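Speaker notes: Looking after metal sorting bins
Reading time: 4 min

Session for floor leads, Monday, Nuston site. Slides are on the shared drive. Start with the open bin and leave it up while people sit down.
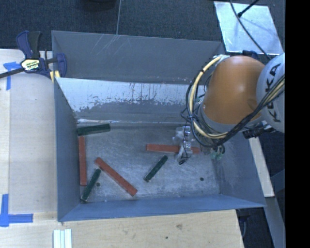

Opening. Say who I am and how long I've been at Conis. Explain that the talk is about bins: how they wear, how we clean them, and when we pull one out of use. Questions at the end, but stop me if a word isn't clear.

Slide 2. Why a bin gets ignored. People look after the parts and forget what the parts sit in. We have 34 open metal bins at Nuston and 977 entries in the maintenance log for last year. Four of those entries mention a bin. Pause here and let them read the number.

Slide 3. Reading the floor. Scuffs on a gray metal floor are normal. Cloudy, pale patches mean blocks and bars have been sliding over the same spots. Run a gloved hand across. If it's smooth, leave it alone. If the glove catches, tag the bin and write down where.

Slide 4. Walls. Sloping sides send pieces back toward the floor, so that's where the long streaks show up. Check the seam where the wall meets the floor – dirt packs in there and a brush won't always reach it. Use the flat scraper, plastic only.

Slide 5. Holes in the floor. Keep them clear. Shine a light from above and check from underneath. Don't push anything through with a screwdriver. We did that at Steria and bent the edge of one, and bars hung up on it for weeks.

Slide 6. What goes in. Long pieces end up flat against a wall or in a corner. Those are the slow ones to pick out. Don't overfill to make up for it. A few pieces with space between them are easier to get hold of than a heap. Mixed colors are fine as long as the count sheet says so.

Slide 7. Cleaning order. Empty the bin. Dry brush the walls from the top down, then the floor. Vacuum. Wipe with a damp cloth, then a dry one. No solvent on the bare metal. (Mention the Amegashie cloths, item 1465 in the stores list. The old ones leave lint.)

Slide 8. When to retire one. A split seam, a raised edge, or a floor that rocks when you press a corner. Scratches alone are not a reason.

Ask each lead to check one bin before the end of the shift and bring the sheet back to me. Spare sheets are by the door.

Contact: Conis Training Office, Nuston | © Conis | Back to top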